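July 30, 2020 — budget notes for the second half, bedroom tidy-up setup

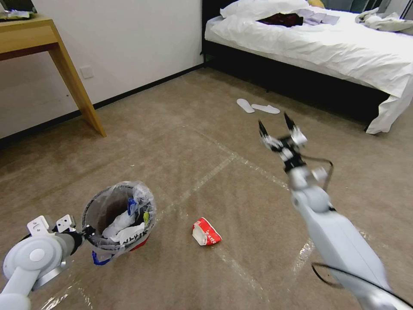
A comment came in on the shared draft before I had even finished typing up the numbers, from the Sunda side: could we please stop pricing arms and start pricing fingers, because the arms will outlive three sets of fingers and the request never seems to say so. Fair enough, and I have moved things around below so that end tooling gets its own line and isn't buried under "misc. hardware" the way it was in June.

So, where we are. The job for this stretch is floor pickup next to the bed: wrappers, tissue, slippers, all of it on carpet, with the small trash bin standing out on the floor where both arms have to deal with it. Today it's a squashed red-and-white paper package out in the open, with the slippers left over by the bed for later. I like this task a lot for planning purposes (more than the tabletop ones, if I'm being fair to everybody) because it makes us look at reach and cables and floor surface all at once, and those are exactly the things I forgot to put money against last time.

**Fingers.** We have the slim black two-finger style now. I would like to buy spares before anything else. Wallin quoted 80 dollars a pair if we take 9 pairs, which comes to 720, and I think we should just say yes. I had asked for a smaller lot and the price per pair went up enough that it wasn't worth the saving. I also want one softer pair to try on flat paper things lying on carpet, but I'd rather borrow those first and see. Mutatico has a loan form somewhere; I will dig it out.

**Cables.** The loop by the wrist bothers me every time I look at it. It stands out to the side of the arm, and this is a room with a duvet hanging down and a sheet flap at the end of the bed, so there is plenty to snag on. Sleeving and clips are cheap and I've put down 77 dollars, which covers both arms with a little left on the roll. The other cable, the one trailing along the lower part of the arm, could be sleeved from the same roll. Please don't let this one get cut from the request just because it's small!

**Bins.** I'd like to get a few more, in different sizes and with different liners. The clear bag folded over the rim is a good hard case and we should keep it, but I don't want all our trials done with the one bin. Ordinary store bins are fine, nothing special — I'll buy them out of petty cash and skip the paperwork.

**Floor.** Still undecided. Clear strips on the carpet catch the light, and I'd like somebody to look at whether a matte kind costs much more. No figure yet, so I've left the line blank and not guessed.

**The big one.** Cellelport came back with some 4,000 dollars for a spare wrist and joint set, delivery not included, and they would not hold the price past the end of the quarter. I went back and forth on this over two cups of coffee. If a wrist goes we are down to one arm until the part comes, and one arm can't do the bin and the pickup together in the way we've planned it. On the other hand that is most of what we have left, and I'd hate to spend it on something that sits in a drawer. My leaning today is to ask Sunda whether they'd split it with us, seeing that they run the same wrist and worry about the same thing.

To do, for me or whoever gets there first:

- answer Wallin on the 9 pairs
- find the Mutatico loan form
- write to Sunda about sharing the spare set
- ask Cellelport what delivery comes to
- get a price on matte strips
- order sleeving, check the diameter against the wrist cable first

I have saved the old June sheet under its own name so we can compare. The column for end tooling is new, so the totals at the bottom won't line up until I fix the formula.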